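Speaker notes – Jasmina Petek
Evening talk, Lerkau town hall, small room upstairs
How our local council fills its committees, and why the rule should change

Start (two minutes)

Good evening. Thank the hosts. Say that my slides are few and that I will stop for questions after each part.

Ask who has been to a council meeting. Then ask who has been to a committee meeting. The second number is usually much smaller, and it is the second kind of meeting I want to speak about tonight.

How seats are given today

Lerkau council has two large groups, Sinorura and the List Konstantinidis, and a few members who sit alone. After the election each group hands in its names for the committees. The mayor reads the names and the council votes on them as one package.

Explain "package" slowly. A member can't say yes to the planning committee and no to the budget committee. It is all or none.

The rule is old. It was written when the council had one large group and the others were very small, so a single vote saved time. Now the two groups are almost the same size and each package is a fight.

What happened in July

Sinorura asked for the chair of planning and the chair of budget. List Konstantinidis wanted one of them. The mayor put the package to a vote at 7 p.m. and it failed. He called a break, changed one name, and put it again. It passed by one vote, after two members had already gone home.

Pause here. People who were in the room remember it differently, so do not argue if somebody corrects me. Say only what is in the minutes.

The minutes do not say who proposed the changed name. I wrote to the council office and asked. The answer was polite and short: the rules do not require this to be written down.

The petition

We collected 657 signatures. The office accepted the petition, but under the town rules a petition needs 1,000 before the council must debate it. Under that number it is "noted".

Of our signatures, 267 came from Tresumon, on the other side of the river. Mention this because Tresumon has 4,000 inhabitants and only one council member, who sits in no committee at all. If somebody from Tresumon is in the audience, let them speak for a minute.

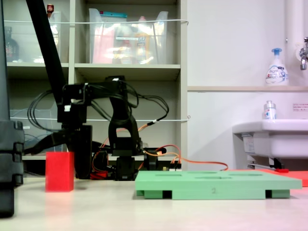

What we ask for

One. A separate vote for each committee.
Two. The name of the proposer in the minutes, also for changes made in a break.
Three. At least one place for members without a group, in a committee they choose themselves.

The third point is the hardest. Sinorura says it takes a seat from somebody who won it. I think the objection is fair and I should say so. My answer is that the committees can be made larger by one seat. The law permits it.

Questions I expect

Will this make the meetings longer? Yes, by a few votes, once after each election.

Am I a candidate? No.

Why not wait for the next election? Then the new council will use the old rule on its first evening – the same evening when the seats are given.

Close

Petition sheets are on the table by the door. Please write the full address, the office refused several lines without one. Thank you, and good night.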